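Mesa Interreligiosa de Sistum
Acta de la reunión ordinaria
31/3/20

Asistencia: representantes de la parroquia, de la comunidad judía, de la mezquita de Jenden, de la iglesia evangélica y de la asociación de estudios bíblicos. Los budistas excusan su ausencia por tercera vez, con una serenidad que empieza a envidiarse. La reunión se celebra por videoconferencia y comienza con retraso, el tiempo que tarda la presidencia en descubrir que llevaba un rato dándonos la bienvenida con el micrófono apagado.

1. Lectura y aprobación del acta anterior

Se aprueba con una enmienda. Donde decía «debate animado» debe decir «debate». La parroquia pide que conste que nadie levantó la voz. La iglesia evangélica pide que conste que alguien sí. Constan ambas cosas.

2. Guía de oraciones compartidas

La secretaría presenta el borrador de la guía, que ocupa ya 6 páginas, dos de ellas dedicadas a explicar por qué es breve. El punto de fricción sigue siendo el título. «Oraciones comunes» no gusta a la mezquita, que entiende que si son comunes no son de nadie. «Oraciones en compañía» no gusta a la parroquia, a la que le suena a excursión. La comunidad judía propone «Textos para escuchar juntos» y añade que, puestos a escuchar, convendría que nadie recitara salmos en hebreo sin haber ensayado antes. Se recuerda con cariño, y con cierto dolor, lo sucedido en el encuentro de Isten.

Se adopta provisionalmente el título de la comunidad judía. Se acuerda también que cada confesión revise únicamente sus propios textos. La asociación de estudios bíblicos se reserva el derecho a corregir las comas de todas.

3. Calendario de festividades

El calendario impreso del año salió con un error en el inicio del Ramadán y otro en la Pascua ortodoxa, lo que al menos demuestra imparcialidad. Se tiraron 800 ejemplares. La imprenta ofrece una pegatina correctora. Sometida a votación la pegatina, se acepta, con la abstención de la iglesia evangélica, que no celebra ninguna de las dos fechas y no quiere parecer entrometida.

Queda pendiente decidir quién pega las pegatinas. El silencio que sigue a la pregunta es el momento de mayor unidad de la tarde.

4. Ropero y material deportivo

Se informa de que continúa la clasificación de prendas para el torneo interconfesional infantil. Las camisetas recogidas son de equipos muy diversos y no siempre amigos entre sí. La mezquita sugiere repartirlas por tallas y no por lealtades. Se aprueba.

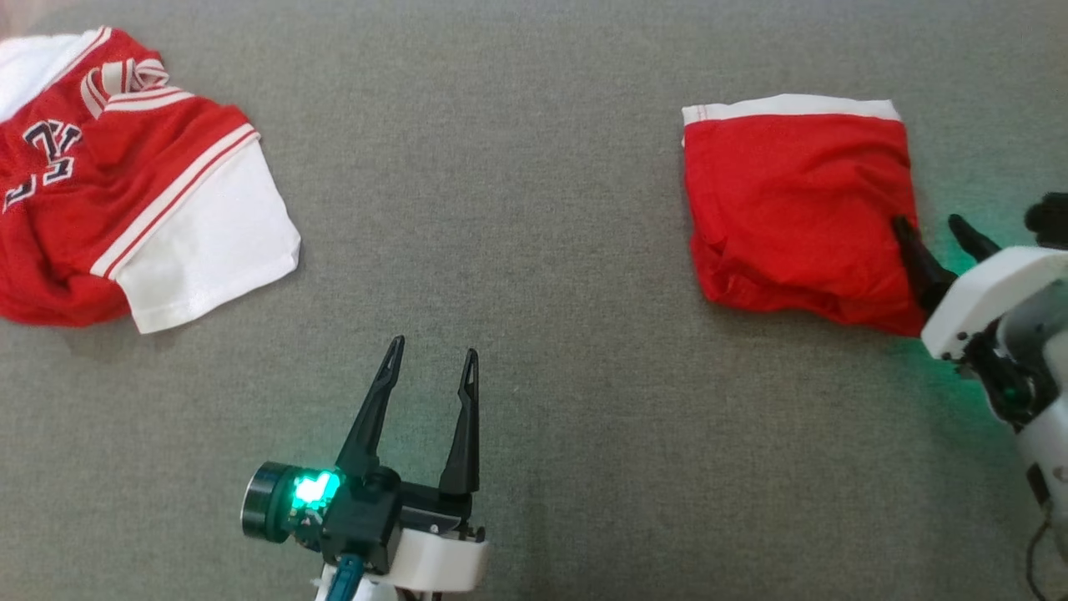 Punto 4. Prendas rojas, una de ellas una camiseta con cuello blanco de ribetes rojos.

La parroquia pregunta si los equipos del torneo deben ser mixtos o por comunidades. Después de un intercambio en el que se cita a Isaías, al Deuteronomio y el reglamento municipal de pistas, se opta por equipos mixtos. Nadie quería explicar a las familias una final entre la catequesis y la escuela coránica decidida por penaltis.

5. Cuentas

El saldo es de 1430 euros. Se ha recibido una ayuda de la Fundación Son, cuyo importe exacto se conocerá cuando la fundación conteste al correo. El gasto principal del trimestre ha sido el café, partida que ninguna tradición representada considera objetable. Se aprueban las cuentas por asentimiento, es decir, por cansancio.

6. Ciclo de conferencias

La asociación de estudios bíblicos propone una charla sobre la traducción de los nombres de Dios. La comunidad judía señala que el asunto tiene, para ellos, una dificultad de partida. Se propone entonces una charla sobre pan: con levadura, sin ella, bendecido, compartido y ayunado. Gusta a todos. La parroquia solicita que no dure más de una hora, y varios asistentes celebran que sea precisamente la parroquia quien lo pida.

Se fija para junio, si las circunstancias permiten reunirse. En caso contrario se hará por videoconferencia y cada cual pondrá su pan.

7. Ruegos y preguntas

La mezquita ruega que las próximas reuniones no coincidan con la hora de la oración. La parroquia ruega lo mismo respecto de la misa vespertina. Cotejados los horarios de todos, quedan 2 huecos semanales, y en uno de ellos ensaya el coro evangélico. Se elige el otro.

Se pregunta quién tiene la llave del local de Jenden. Se abre un turno de palabra. Se cierra sin llave.

Acuerdos pendientes

Revisión de textos de la guía: cada confesión, los suyos.
Pegatinas del calendario: sin asignar.
Correo a la Fundación Son: secretaría, de nuevo.
Llave: quien la encuentre.

Se levanta la sesión con una oración en silencio, fórmula sobre la que existe consenso desde la fundación de la Mesa. Durante la misma se oye ladrar a un perro, cuya adscripción no consta.

La secretaría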